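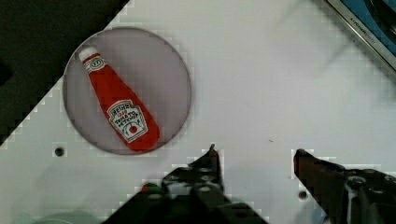 Figure 1. Soft toy ketchup bottle with a printed maker's label, on a round plate.

4. Kitchen words across two generations

4.1 Brand names and common names

The first part of the Corkcombe interviews dealt with the words that families use for bottled sauces, wrappings and cleaning products. It is well known that a maker's name can come to stand for a whole class of goods, and earlier work in the town (Kinyua and Willems) found this to be common among speakers who had grown up before the supermarket opened. The question for the present study was whether their grandchildren had kept the habit.

On the whole they had not. Older speakers moved freely between a maker's name and a common name, often within one sentence, and did not seem to notice the change. Younger speakers kept the two apart. Several used a maker's name only when sending someone to the shop, where the exact product mattered, and returned to the common name at the table. 'Red sauce' was given by speakers of both generations, though the younger group tended to treat it as a word belonging to their grandparents and to smile when they said it.
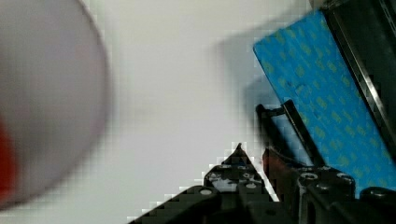 The same division did not hold for cleaning products. Here the younger speakers were, if anything, the heavier users of makers' names, and they carried them over to rival goods without remark. Janjua has argued that words learned through chores are passed on with less change than words learned through meals, as the child is told to fetch a thing and must know at once which thing is meant. The Corkcombe material gives some support to that view, but the number of households in which both generations shared the cleaning was small, and the point should be treated with care.

4.2 Words for vessels

The full set of transcripts contains 3,000 mentions of kitchen objects. Vessels proved harder to sort than sauces. A speaker who says 'dish' may mean something to cook in, something to serve from or something to eat from, and the recordings do not always make clear which. Each mention was therefore read by two members of the team, and where they differed it was set aside.

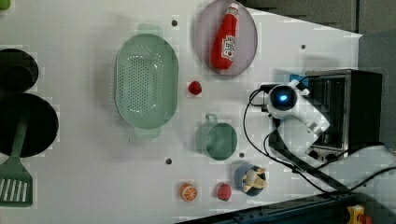
Figure 2. Toy colander with a perforated floor; to its right, a ketchup bottle on an oval plate.

Nine households used a family word for at least one vessel - that is, a word not known to their neighbours. Most of these could be traced to a child's early attempt at the standard name. Ansari notes the same pattern in Ritholm, where such words were often given up when the youngest child started school, only to return when grandchildren arrived.

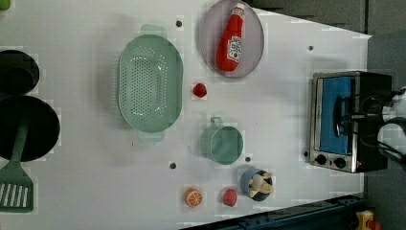

Regional terms for draining vessels showed the clearest change of all. 'Strainer' was once the general word in Corkcombe, whatever the shape or size of the object, and 'colander' was thought rather grand. Younger speakers now divide the field by form. For them a strainer has fine mesh and one long handle, while an oval basin with rows of holes and a handle at either end, like the mint-green one shown here, is a colander without question. Older speakers accepted both words for such an object, but two of them objected to 'sieve', a word they kept for flour. Paracha reports a similar narrowing in the villages to the north, where it appears to have begun somewhat later. The treatment of pans and their lids, which follows different lines, is taken up in Section 5.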